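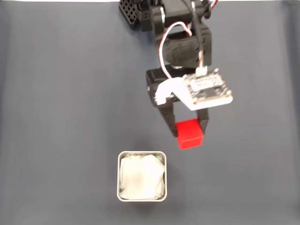 3.2 The table covering

I spent far more time on the cloth than I planned to, so let me say a bit about it. We wanted one plain, matte gray surface for every sorting session, with nothing on it to pull the eye away from the items (Figure 3 gives the view from above). Bare tabletops had been a pain in the Stolton pilot - glare from the windows, and spoons that slid off if you looked at them wrong!

Mechthild Eder cut our covers from a single roll, and we kept 2 on hand so one could be washed while the other was in use. I never ironed them. Soft creases like the ones in the figure stayed in for all 244 sessions, and the patches where the gray goes a little lighter or darker stayed too. I did worry that people would line things up along a crease, so I went back through my notes from Giridthorpe and Kultum and found only a handful of remarks about it, mostly from folks sorting buttons.

Figure 3. The gray work surface, seen from above, with the pale strip past its far edge at the top.

The strip mattered more than I expected. Several people treated the far edge as a kind of shelf line and parked their "not sure" items next to it, and I come back to that habit in Section 4.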